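Reading time: 7 minutes

Covering a folding table with grid cloth: does it stay flat?

estau_linen
15/07/2024

Hello everybody. I read this forum since two years but this is my first thread, so please be patient with my English.

I have a long table in the spare room which I use for folding washing, for sorting, and for cutting fabric when I sew. The top is dark and scratched and it catches on thin things. In June I bought a white covering with a pale grey grid printed on it, sold by the metre. My idea was that the grid would help me to fold everything the same size, and that small things would be easier to find on white.

My questions are these. First, how do you fix such a covering so that it does not creep when you pull a heavy sheet over it? Second, is white a mistake? My sister says that I will see every crumb. Third, do you keep cleaning cloths and plastic bags on the same table, or does this always end in a heap?

Thank you in advance.

---

Kornitz

Welcome. I have had a white top for years and your sister is right, you see every crumb. I think this is the good side of it. On my old brown table I put clean shirts down on things I did not know were there.

For fixing, pull it over the edge and use clips under the table. Do not use glue. Do not use drawing pins either, the holes get bigger each time you wipe.

---

brarby_flat14

I disagree with the clips. I had clips on mine and the sleeves of jumpers caught on them every week. Double-sided tape along the two long sides, nothing on the short sides, and it has stayed put. When you want to change it you warm the tape with a hair dryer and it comes off slowly.

About the bags, I would keep them away from the folding table completely. Thin bags slide, they stick to your hands in dry weather, and they always end up under the thing you are folding. Mine live in an old tissue box on the door.

---

estau_linen

Thank you both. The tape sounds better for me, because I also have many jumpers.

But I am not sure I can move the bags away. I pack small things in them, socks and baby clothes for the parcel to my mother, so I need them near to my hand. The green ones especially, they are the thinnest and they never lie flat.

---

xie_upstairs

I sort with bags and cloths on the same table all the time and it is not a problem if you clear the rest. The mistake is to start with everything on the table at once. I keep one end for the work and I leave the rest of the surface free, and then there is a place to put the finished pile.

With cloths I am less strict than others here. A cleaning cloth will be used and wrinkled again in one minute. I fold it once if I am in the mood.

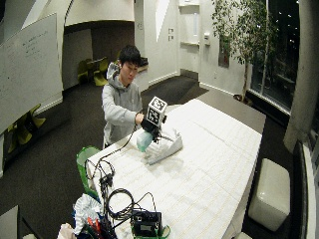 With sheets and pillowcases I am very strict, because a badly folded sheet takes the room of two. So my rule is only for cloths, please do not think that my whole cupboard looks like this.

About the grid: it helps with small things, napkins and pillowcases. For a big sheet I do not look at it at all.

---

Kornitz

I must protest about the cloths. If you fold them in four they stand up in a drawer like cards and you take one without disturbing the others. It takes three seconds. I have done it like this since I was married and I never had to search for a cloth.

---

xie_upstairs

Three seconds for each cloth, yes. But I have a whole basket of them and a job. I throw them in, I close the lid, I am finished.

---

brarby_flat14

I am with Kornitz on this one, even if we do not agree about clips. A heap of cloths never dries properly in the middle. If they go into the basket even a little damp, after some days the whole basket smells. Folded ones you can feel one by one, and you notice.

---

linoleum_lady

May I ask a different thing? estau_linen, what is your covering made from? There are two kinds sold under nearly the same name. One is a coated cloth with a soft back. The other is plain plastic. The plain one gets hard in winter and the corners lift, and then no tape in the world will hold it. I paid 349 kroner for a piece of the bad kind and had to throw it away in the spring.

Also be careful with the iron. A friend of mine put a warm iron down "only for a moment" and now has a shape in the middle of her table that she covers with a bowl.

---

estau_linen

It has a soft back, a little like felt. The shop did not give a name for it. I looked at the label again and there is only the number 1783 and the washing signs. So I hope it is the good kind!

I do not iron on this table, but thank you for the warning. I will tell my husband also.

---

linoleum_lady

Felt back is good. Let it lie one night on the table before you tape it. It comes rolled from the shop and it wants to roll again. If it still has waves the next day, put some heavy books along the fold and wait one more night.

---

Kornitz

And wipe the table with a little vinegar water first, and let it dry. Tape does not hold on a greasy table. I still say clips, but if you must have tape, then do it on a clean surface.

---

two_left_gloves

I read all this with interest because I have the same problem with thin bags. What helped me: I stopped trying to fold them. I press the air out, make a long strip, and tie one loose knot. They do not slide so much when they have a knot, and you can keep them in a bowl next to the table. The very thin ones will tear if you pull the knot hard, so leave it loose.

I do not agree that bags must go out of the room. If I have to walk to the door for each bag, I will simply not pack the socks.

---

brarby_flat14

The knot is a nice idea for shopping bags. For bags that you want to pack clothes in, I am not so sure. They come out so crumpled that you need both hands to open them again. I fold mine in three the long way and then roll them. It is slower, I admit it.

---

two_left_gloves

That is fair. I use mine mostly for rubbish, so I do not mind how they look.

---

estau_linen

I have some news. I did as linoleum_lady wrote and left the covering one night, then a second night with books, because there was one wave in the middle. Yesterday I washed the table with vinegar water and put the tape on the long sides. I folded two double sheets on it and it did not move.

The bags I have rolled, like brarby_flat14, and they stand in a glass at the left end. I managed 14 of them before I was tired of it, and the rest are still in a drawer in the kitchen.

For the cloths I have not decided. I folded them in four on the first day, and on the second day I did it like xie_upstairs. My sister came for coffee and found a crumb.

---

xie_upstairs

Good to hear that it holds. Do the short sides lift at all? I have mine loose at the ends too and in the winter, when the heating is on, one corner comes up a little.

---

estau_linen

Not until now, but it is summer. I will look at it when it gets colder and write here again.

---

linoleum_lady

If it does, a small piece of the same tape under the corner only. Do not tape the whole short side, or you will get the wave back in the middle.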